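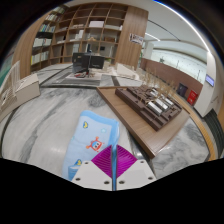 模型厅搬动记，兼告六月开放的事

各位老朋友、新朋友：

上一期通讯发出去以后，收到好几封信，问的都是同一件事：模型厅到底还开不开？有一位读者写得很客气，说她去年带着孩子来过一趟，孩子回家以后用牙签搭了整整一个暑假的房子，今年还想再来，可是打电话过来总听见我们说“在收拾，在收拾”。实在对不起。收拾是真的在收拾，只是这件事比我们一开始想的要慢得多，慢到我自己都不大好意思再用这两个字了。所以这一期我跟编辑多要了一点版面，把这阵子厅里的情形原原本本说给大家听，顺便也把开放的安排交代清楚。

先说为什么要动。Dusar的模型厅，来过的人都知道，原来是一个很随意的地方。一个项目做完了，模型没处放，就往厅里搬；下一个做完了，再往里搬。早几年这样还挺好看，疏疏朗朗的，后来就越来越挤，到了去年冬天，人进去要侧着身子走，背双肩包的客人我们得请他把包抱在胸前。我记得有一次来了一群学生，后排的同学什么也看不见，只好轮流蹲下来，从前排同学的腿中间看。大家都很有耐心，笑嘻嘻的，可我站在旁边，脸上是有点发烫的。

那天晚上我就跟Theano Makris说，咱们得重新摆一摆了。Theano管这个厅管了好多年，哪个模型的哪根柱子是后来补粘的，她闭着眼睛都能说出来。她听完没吭声，过了两天拿来一张平面图，铅笔画的，所有的台子都重新排过了，旁边密密麻麻写着小字。原来她早就想动了，只是一直在等谁先开口（我们俩共事这么久，还是常常这样，各自在心里想同一件事，想上大半年）。

真动起来，第一个难题是地面。厅里铺的是抛光的石纹地面，灰白相间，光线好的时候很漂亮，可是它滑，也硬，模型的底座直接搁上去，你心里总不踏实。底座边上要是粘了一粒沙子，一推就是一道印子。我们试过纸板，纸板会跑；试过泡沫垫，泡沫垫厚，搬的时候看不准高低，放下去总是咯噔一下。最后派上用场的，是Theano从家里拿来的一块浅蓝色的布，上面印着卡通图案，黄色的小月亮，还有圆眼睛的小家伙，非常可爱，跟我们厅里这些灰的白的木头色的东西放在一起，说不出的精神！

这块布现在是厅里用得最勤的东西了。铺开来可以垫，叠几叠可以塞在两个底座中间当个软靠，拎起一个角还能轻轻掸一掸台面。它软，又有点分量，铺下去就服服帖帖的。有位来送图纸的年轻人问我们是不是办了托儿所，Theano说是啊，这些房子都还没长大呢。我觉得这话说得真好，模型可不就是没长大的房子嘛。

既然说到布，就让我多啰嗦几句怎么垫。好些读者家里也有模型，船也好，飞机也好，孩子做的纸房子也好，道理都差不多。布要先抖，到外面去抖，抖完了平铺在地上，用手掌从中间往四边抹一遍，摸到硬的东西就停下来捡掉。铺的时候留出一只手的余量，让布边翘着一点也没关系，等会儿抓着方便。模型放上去以后就不要再拖布了，要挪，就两个人把底座抬起来挪。我见过有人连布带模型一起拖，省力是省力，可是转弯的时候上面的小树会一齐往一边倒，看得人心惊肉跳。

小树是另一桩要说的事。大家写信来问得最多的那个深褐色的大模型，就是一层一层往下退、中间挖了院子和水道的那一座，旁边立着一排细枝子做的树。那些树是真的枝子，分叉很细，颜色浅浅的，一眼看过去像冬天的田埂。做的时候Alby Stubbs还在我们这里，他为了找合适的枝子，午饭后总要出去走一大圈，口袋里揣着剪刀，回来的时候头发上都是草屑。他说买来的模型树太整齐，像一队一队的士兵，真的树哪有那样长的。这话我一直记着。现在每次挪这座模型，我们都要先看一看树，再看一看树后面的人的袖子。袖口宽的，请先卷起来。

这座模型里头还嵌着一组银白色的房子，有圆筒形的，也有弧形的，排成几行。许多客人头一眼看见的就是它们，毕竟周围全是深褐色，它们亮。但我一直劝大家先看一看暗的部分，看那些台阶怎么退，院子怎么凹进去，然后再去看亮的。你顺着台地往下走（用眼睛走，千万不要用手指头走），走到差不多看累了的地方，那组银白色的房子就在那里等着你，这时候再看，跟一上来就看，感觉是很不一样的。Quartey那边的同行来参观的时候，我也是这么带的，他们蹲在那里看了很久，腿都麻了。

说到清灰，深色的模型和白色的模型完全是两种脾气。深色的灰一落上去就看得见，你会忍不住天天去掸；白色的灰落上去看不见，等你看见的时候，它已经不是白的了，成了一种旧衬衫领子的颜色，那就不是掸一掸能解决的了。所以我们现在定了规矩，白的反而要先掸，掸完白的再掸深的，刷子分开用。白模型用的刷子挂在左边，刷毛很软，是化妆用的那种；深色的那把挂在右边。Alby当年留下来一把老刷子，毛都快掉光了，Theano舍不得扔，还挂在中间，算是个纪念。

格栅最难。凡是做成一条一条细片的地方，灰都喜欢躲在片子背后，从正面看干干净净，侧过头去一看，每一片后面都有一道细细的灰边。刷子伸不进去，吹又不敢大口吹。我们的办法是用一只小小的橡皮气球，就是清镜头的那种，隔开一段距离，慢慢地捏，从上往下，一格一格来。做这个活儿的时候最好放点音乐，要那种没有鼓点的，有鼓点的话手会不知不觉跟着拍子使劲。这是我的亲身教训，详情就不说了，总之后来那根细条又粘回去了，胶还没干的时候我连大气都不敢出。

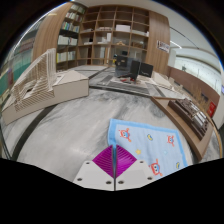

厅里的新格局，我们最后定下来的意思是“低”。能放低的尽量放低，让人可以俯下身去看，也让小朋友不用大人抱就能看见。从前我们迷信高台子，总觉得高一点显得郑重，可是建筑模型这个东西，你要是站着平视，看见的都是立面，像看一排门牌；蹲下来稍微俯着一点，院子、屋顶、路，才都出来了。所以那个深褐色带小柱子和屋顶的，我们就让它待在浅色木面的长矮台上，后头挨着一丛干草。有人建议把干草撤掉，说掉渣。掉是掉一点的，可是我和Theano都喜欢，有了它，那个角落就像有风似的。每天扫一扫嘛，也不费什么事。

那个大的木色格栅模型，一级一级斜着上去、下面开着一个口子的，我们为它的位置争了很久。我想让它靠里，Theano想让它靠外。她的理由是，细条的东西要有空地衬着，背后要是再堆着别的，眼睛就花了。我的理由很没出息，就是靠里不容易碰着。后来我们把它来来回回挪过两回，两个人都累得坐在地上不想起来，坐着坐着往上一看，咦，从这个高度看过去，那个开口正好像一道大门，好像人真的可以走进去一样。那天之后就没有再争了，位置就那么定了，我在通讯里公开承认，Theano是对的。

灰地毯也要交代一下。有位读者上次来信，问我们为什么不索性全厅都铺上地毯，又安静又防滑。我们认真考虑过的，还跟Rodgate的人要了小样，一块一块摆在地上看。最后还是只留一大片深浅条纹的灰地毯，其他地方让地面露着。模型底下有一点反光，轮廓会清楚一些，白的模型尤其显得轻。再说地毯太多，掉了小零件就真的找不着了！在硬地上掉个东西，你听得见“嗒”的一声，循着声音总能找到。掉在毯子上，那就只好趴下来，拿手电筒贴着毛面照。我们找过一个小楼梯，找了整整一个下午，最后在Theano的鞋底花纹里。

靠墙的那架大木格子书架，这回也理了一遍，不过只理了一半，请各位来的时候多包涵。格子有的满有的空，空的那些是故意先空着的，以后想轮流放一些小东西，草模、试坏了的节点、做到一半改了主意的方案之类。从前这些都塞在抽屉里，谁也不看。可是我带学生带了这么些年，发觉他们最爱问的恰恰是这些：为什么没做下去？当时是怎么想的？一个做完的模型摆在那里，大家都说好，说完也就走了；一个没做完的，倒能让人站住脚，聊上半个钟头。格子里有一叠白白的东西，是还没有归好类的，Theano说不许催，她归类有她自己的一套，催了就乱。

这次清点，顺手把账也理了理。连同库房里的在内，大大小小登记在册的模型和零部件一共1195件，其中能拿出来见人的280件，剩下的要么缺胳膊少腿，要么连我们自己都认不出来是哪个项目的了。认不出来的我们单独放了一箱，外面写着“请认领”。Alby前阵子写信来，说他怀疑箱子里那个歪脖子的小塔是他做的，让我们先别扔，等他来了亲眼看一看。其实谁舍得扔呢。要是各位从前在Dusar做过事，或者实习过，来的时候也请翻一翻，说不定有您年轻时候的手艺在里头。

再说说钱的事，我知道写到钱总是有点煞风景，可是不写又对不住捐助过我们的朋友。这一回搬动，大头都是自己人出力，没有花什么。花出去的主要是刷子、胶、防尘罩，还有请大家吃的面，加起来400块左右，余下的都还留着，打算做几只带盖子的矮箱，专门放那些最怕灰的白模型。矮箱的样子Drolto已经帮我们画了个草图，盖子是可以从侧面抽开的，我看了很喜欢，只是把手的位置Theano还有意见，所以这一项暂时先不动工。

六月，模型厅重新开门，仍旧不收门票，仍旧请大家提前来信说一声，好让我们心里有个数，每一拨不要太多人。来的时候，下面几件小事请记一记，说得零碎，都是从前吃过亏才晓得的。

长围巾和吊着穗子的披肩，请在门口取下来，有挂钩。

背包放在门口的柜子里，柜子不上锁，贵重的东西请随身带着。

鞋底请在门垫上多蹭几下，下雨天尤其要多蹭几下。

小朋友可以趴在灰地毯上看，趴着看最好，但请大人陪在旁边，一起趴下来也很欢迎。

拍照随意，闪光灯请关掉，蹲下去拍的时候先回头看看身后。

要是不小心碰坏了什么，千万别悄悄走掉，告诉我们就是了。我们的胶水很多，碰坏的人里头排第一名的就是我自己，绝不会有人给您脸色看。碎下来的小片请不要自己捡起来捏着，先留在原处，等Theano拿镊子来。

还有，有人来信问能不能带孩子们来动手做一点东西。能的，我们正在想怎么安排。初步的打算是在厅的一角铺几块旧布，给每个孩子一小把枝子、一块底板，让他们做自己的树。枝子需要提前攒，所以在这里也厚着脸皮求一求各位：散步的时候看到地上有细细的、分叉多的干枝，请帮我们捡一点，不要从树上折，地上的就很好。晾干了用报纸包着带来，粗的一头朝下。太粗的我们用不上，比牙签粗一点点就差不多了。

旧布也收。厚一点的、洗过的、不掉毛的都行，花色不限，越花越好！Theano的那块浅蓝色的布最近有点忙不过来了，一会儿这边要用，一会儿那边要用，常常听见有人在厅里喊“小月亮呢？小月亮在谁那儿？”我想给它找几个伴。各位家里孩子长大了用不着的小毯子，若是舍得，就请给它们在模型厅里谋一份差事吧，我们一定好好洗、好好叠，用完了晾在通风的地方。

写到这里，又超了版面，编辑已经从我身后走过去三趟了。上回答应大家要讲的那个会转的楼梯，只好再欠一期，下一期一定讲，连它为什么转不动也一起讲。来信请还是寄到老地方，信封上写“模型厅收”就能到，写我的名字或者Theano的名字也都能到，只是写Theano的话会到得快一点，她每天早上第一件事就是去看信箱。

2024年5月1日，写于模型厅的矮台边上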